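Folding knitwear: notes from the Nidis open day

Posted Friday, June 14, 2024, under Laundry and Linen

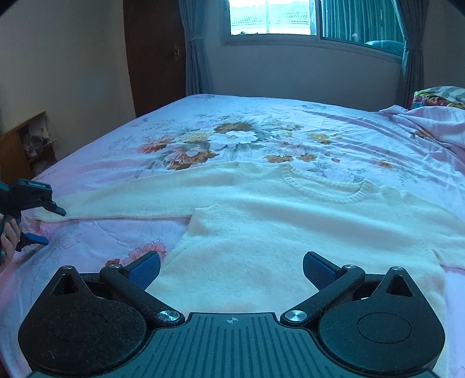
Knitwear is harder to fold than shirts. A woven shirt has a collar, a placket and seams that hold a line. A jumper has none of these, and it stretches if lifted by one point. The people at Nidis in Mastport have been recording folds by hand with two-jaw grippers, one in each hand, so that a robot arm can later be taught the same movements. At their open day they ran the jumper fold several times over and answered questions. Most of what follows works just as well with fingers.

Laying out

Use a bed or a padded table. On a bare worktop the jumper slides when the first sleeve is pulled across. Lay it flat and draw each sleeve straight out to the side before starting. Check that the underarm is not bunched. Cillian Daly, who gave the demonstration, spent longer on this stage than on the folding.

Smooth from the neck towards the hem with the flat of the hand. Do not pull the hem to get rid of a ripple. Lift the hem slightly, let it drop and smooth again.

Where to hold

Ribbed edges (cuff, neckband, hem) are firmer than the body and recover better after being pinched. Take the sleeve by the cuff. Take the body at the side, with as much cloth between the grips as you can manage, and keep both hands at the same height.

The grippers have textured blue pads. Daly's advice was to come down close to the cloth with the jaws open, stop, and only then close. Closing on the way down tends to catch a single loop. The same fault occurs with fingernails and rings.

Order of folds

1. Left sleeve across the chest, cuff level with the opposite side seam.
2. Right sleeve the same, laid over the first.
3. Hem up to the underarm.
4. Both sides in by a third.
5. Turn over and rest it on the shelf, neck outwards.

For a heavy jumper, do step 3 in two short folds. The bulk sits lower and the stack does not lean.

Fluffy yarns

Brushed and fluffy knits cling to themselves, so a misplaced fold has to be peeled back from one edge and not dragged. Take off pilling before folding, with the garment flat and a comb held at a low angle. Work in one direction. Store with the smooth side of the next garment facing it.

Questions from the day

How many folds have been recorded? Fionnuala Ó Súilleabháin gave the total as 2,471 since February, of which 200 were knitwear.

Does the robot do it yet? Towels, yes. Jumpers took it 17 attempts to get 3 she would have put in a drawer.

Can the fold be done one-handed? Up to step 2. After that the body twists.

Ó Conaill shelf dividers fit the finished size if the last fold is kept narrow. The Brustby ones are too shallow for anything thicker than a cotton jumper.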